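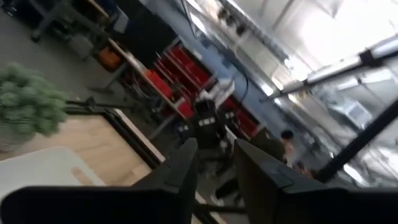 A visit to Umau's robot room in Bremard

Last month I went to the open afternoon at Umau, who run a robot workroom on the upper floor of an old packing works in Bremard. The invitation said the subject would be house rules, meaning how people and robot arms share a room without anybody getting hurt and without the records turning into rubbish. I look after a much smaller bench area at Groreck, and our own rules fit on one side of paper and are mostly ignored, so I took the train.

Sign-in was at two o'clock. Every visitor reads a single sheet and signs it before going upstairs. The sheet does not say much: stay behind the person showing you round, keep your hands off the benches, don't step over cables, and if somebody calls "hold", stop walking. We were also asked to put lanyards in our pockets. I had never thought of a lanyard as a problem, but anything that dangles is treated the same way there, including hood cords and long scarves.

The room is bright, with big windows and long tube lights overhead, and the floor is dark grey. There are workbenches and desks, office chairs on wheels, and racks of red open-fronted bins for small parts. It looks like a place where people work all day, and it is. Staff carried on while we were there, which I preferred to a demonstration laid on for guests.

The rules for the arms

Umau began by copying the safety pages from their suppliers' manuals into one long document. It reached 126 pages and they admit that very few people got to the end. The present version has 2 pages for everyone and a separate sheet kept with each machine. The long document still exists, and the person in charge of a machine has to know the parts that apply to it.

These are the rules I wrote down as they were explained:

Before power goes on, the operator walks the whole way round the bench and says out loud what the arm is going to do. If there is another person within reach, that person has to answer. A nod does not count.

The stop button is pressed and reset at the start of every shift, on every arm, and the test goes in the book. If the test is missing from the book, the arm stays off until it has been done.

Speed is capped whenever a person is working at the same bench. Their cap is 200 millimetres a second. They were careful to say that this is a house figure, set after their own risk assessment, and that other sites should do their own sums. I am passing it on in the same spirit.

Gripper fingers are treated as tools. After any change of fingers the operator closes them slowly on a foam block, checks that they meet properly and writes down which pair is fitted. Worn pads are thrown away, never kept for spares.

Cables that come down from above have to hang clear of the arm through its full travel. Somebody moves the arm through that travel by hand or at crawl speed to check. Cables on the floor are either covered or taken up.

Chairs are the one that made people laugh, but it is a sensible rule. A wheeled chair may not be left in the working area of any machine, even for a minute. Chairs drift, and a chair in the wrong place will stop a run or trip the person walking backwards with a tray.

The rules for the records

The second half was about recordings taken from the arms while they handle things. Anyone working in the room has agreed in writing to be recorded, and that agreement can be withdrawn. Visitors are told before they go up, and a visitor who would sooner not appear can see the room from the landing with a member of staff.

Each run gets a short written note: the task, the fingers fitted, the operator, and anything that went wrong. Failed runs are kept and marked as failed. On the day's board 86 runs had been logged by the time we got there, and the failures were listed with the rest. We delete most of ours at Groreck, and I came away thinking that we shouldn't.

Small parts go back in the same bin at the end of each task. I asked whether this was a safety rule or a tidiness rule and was told that they no longer separate the two -- a screw left on a bench ends up under a gripper sooner or later.

What I was less sure about

The near-miss book is kept in the office downstairs. It is open to everyone, but I think a book like that belongs beside the machines. A visitor from Ansari made the same point and said theirs hangs on a hook by the door with a pencil on a string. Umau said they would look at it.

I would also have liked to hear more about people working alone. The rule is that no arm runs with one person in the room, but there was no clear answer about early mornings, when the first person in may want to warm a machine up. We have the same gap ourselves.

Tea was served on the landing, as no drinks are allowed past the door. I was given a copy of the two-page rules and have permission to show it to colleagues, though not to put it online. Our bench meeting is on Thursday and I have asked for the stop button test and the chair rule to go on the list.

Umau plan another open afternoon in May. Places are free but have to be booked, and flat shoes are required.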